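Search the help center Enter keyword

Listing feed shows wrong size and wrong furnishing for Flastholm villa
Opened 17/08/2021. Status: waiting on vendor

We let the Flastholm villa through two portals, and both pull from Jukell. Since the June update the Jukell feed has given the plot as 1,000 square meters. The deed says 3,292. Support told me to clear my cache. I did, and the number was still wrong, on my machine and on two phones that had never opened the page before. I doubt my cache has much to do with what a guest sees in another country.

Next suggestion was that I had typed it wrong. The entry screen shows 3,292, saved, with the comma. I took the comma out and saved again. Feed unchanged after two hours. 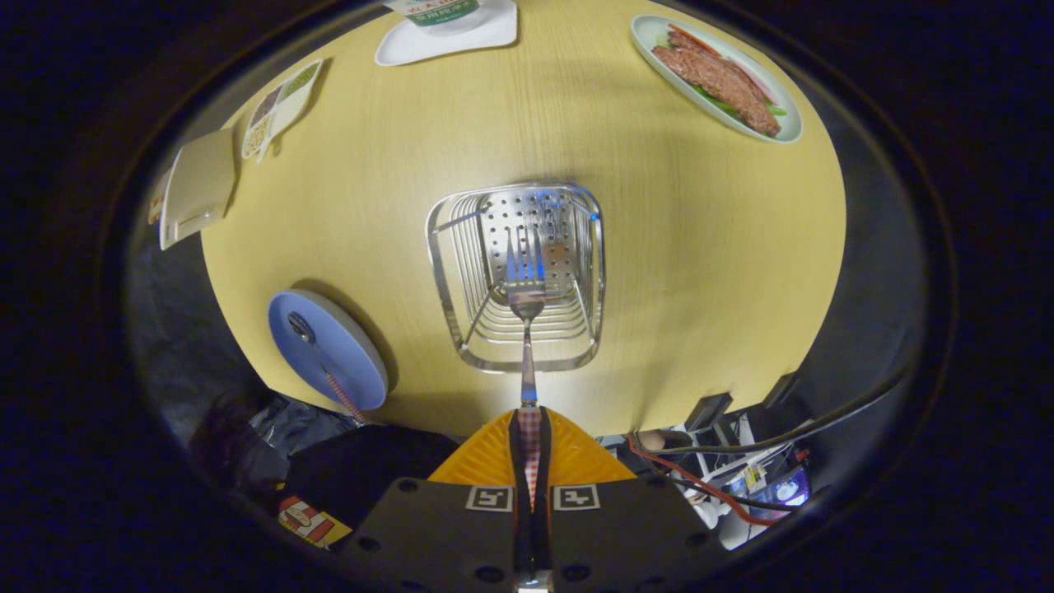
Furnishing is the second fault. The villa is entered as fully furnished with kitchen equipment included, and the portals show "part furnished, no kitchenware." Support's answer was that the kitchen photos must be missing, and that the system "reads" them. Does it? I uploaded one with a stainless steel fork over a wire basket on a round wooden table, and the line still says no kitchenware. Either the reading doesn't work or it doesn't exist, and I'd like to be told which.

Tried so far:
- Unpublished and republished the listing. No change.
- Copied it to a new listing. The copy also shows 1,000.
- Switched the template from Celletti to plain. Furnishing line vanished completely, came back wrong when I switched back.

My own guess is that 1,000 is a default being written over whatever the owner enters. Our Bañez apartment has no plot at all and the feed gives it 1,000 as well. I was told that is a coincidence. Please pass this to someone who can look at the feed itself, and leave the ticket open until the portals are right.

Comments (2)

Same on ours since June. They closed my ticket as "resolved" and the plot is still wrong.

Try deleting the plot field and entering it again in the Celletti template. Fixed the size for me, did nothing for the furnishing.

Filed under: Listings & Feeds, Vacation Rentals, Known Issues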